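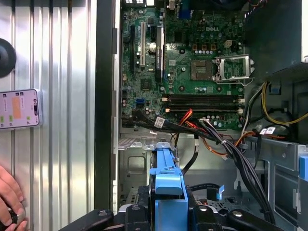
Blue drive carrier in the fingers, CPU socket open further up the board.

Trotness Repair Forum > Automation > Rules for stripping towers with an arm

carlanimri
Since October we've been working from the Sirero handling sheet for desktop strip-down. It runs to 242 lines and I'm not convinced the people who wrote it have ever had a case open. Rule one says the arm never enters a chassis with an open socket. Fine, but then what? Shut the bracket on nothing? Fit a cap we don't have? I'd like to hear what others do before I sign off our own version.

HenkVH
We fit caps. Bare contacts are bare contacts, and one dropped screw finishes the board. I can't see what there is to argue about.

carlanimri
What there is to argue about is that these boards mostly go for scrap. Who pays for the caps?

HenkVH
Mostly. Then somebody in sales decides they don't.

t_dijkstra
I'm less bothered by the socket than by the cables. The sheet says "loose cables to be secured before approach" and leaves it there. Secured how? Ties already on the loom don't help much if a SATA lead is hanging across the spot you want to reach. Our rule at Martens is that a person moves every lead out of the path by hand and the arm waits outside the case until they've finished.

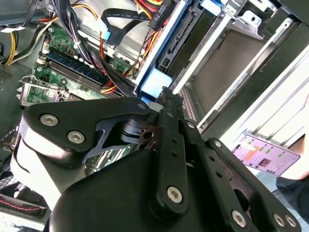

Re: Cables before approach

imani.obura
Tineke, your rule sounds good on paper. With the memory still in and the power leads draped over the board, you'd be at it all morning. Ours is narrower: clear a path to the one part you're going for, come in slowly, stop short of any connector. Memory comes out first if the board is being kept.

t_dijkstra
And who decides the path is clear? "Clear enough" is how you pull a plug sideways.

imani.obura
The operator. Same person who decides everything else.

VeerleC
The Sendis course taught us to hold the carrier by its sides and never by the latch. I did 554 towers by hand before I was let near an arm and I'd say the same for fingers of any sort. But the course also claimed that following the sheet would halve breakages, and when I asked for the numbers I got a leaflet.

carlanimri
Sounds familiar. Our quote for the "compliant" package was 2,755 and as far as I could tell it bought us the sheet and a laminated copy of the sheet.

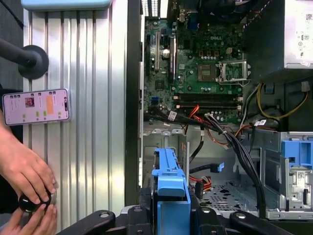
Lined up on the carrier, fingers either side.

HenkVH
Lining up square before closing is the one rule in there I'd keep word for word. It's on page 2. The rest could go.

t_dijkstra
Including keeping hands out of the case while it moves?

HenkVH
No, all right, that stays as well.

carlanimri
So far I have: square before closing, hands out, path cleared by a person, sides of the carrier only. Caps still undecided. Henk, send me the part number for yours and I'll find out what they cost.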